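Visit report: the desktop refurbishing line at Antoniuk
26/07/2020
4 min read

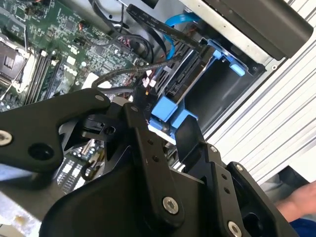 Why we went

Reller takes in office computers at the end of their lease and strips them by hand. Antoniuk does the same work with a gripper arm at part of the line, and offered us a morning on the floor. Hok-lam Yeh and I went. Our question was narrow: what do the bench technicians do all day once an arm has been put in beside them?

The line

Machines arrive on pallets, are logged at a desk near the dock and go to one of two benches with the side panel removed. Each bench has one technician and one arm. The arms were installed in November and the control software, Trorketti, was set up by an outside integrator.

Open cases are a poor fit for automation. Cables cross the board in no fixed order, and two machines of the same model can be routed differently. In the case we stood over longest, a blue SATA cable looped next to a black one, dark wires ran across the board, and a power connector marked P10 sat close to where the fingers had to work. The drive caddy, with its blue plastic latches, was the easy part by comparison. Till Ehlers, the line engineer, told us connectors take most of his tuning time and drives very little.

Antoniuk puts the current rate at 74 desktops a day across both benches. A grip that fails twice is passed to the technician, who finishes it by hand. The arm does not try a third time.

What the technicians do now

They have not moved away from the case. Hands still go in, and the working area is shared. The arm runs at reduced speed on that account, and the speed limit is locked to the supervisor's login.

Rhun Voyle has been on the bench longest. Before the change he opened, unplugged, pulled and sorted, all on one machine. Now he positions the case, moves cables out of the approach path, confirms the first grip and checks the parts that come out. He said his wrists are better and his attention is worse, as the waiting is broken into pieces too short to use. He has asked for a second case position so he can prepare the next machine during a cycle. Ehlers has it on his list -- no date given.

Chukwuemeka Ajayi moved from the bench to fault review. He reads the logs of failed grips and sorts them by cause. The post did not exist before and pays one grade higher. Only one person holds it, and two others had applied.

Training

New bench staff used to learn from whoever stood next to them. There is now a written course, which Tatu Mussa runs. It covers stop procedures, cable preparation and reading the status display. She still makes every trainee strip a full batch by hand first. Her view is that a person who has never released a stiff latch cannot judge whether the arm is about to break one.

Points for our own site

Our intake is more mixed than theirs. Antoniuk gets batches of up to 500 identical machines from a single customer, Flurnia, and we rarely do. Setup time per model would weigh more heavily on us.

Floor space at our benches would need measuring -- their layout leaves room to step back from the arm, and ours has a parts rack in that spot.

Hok-lam has requested the failure log categories and the course outline. The grading of any fault review post should be raised with staff before a trial is agreed.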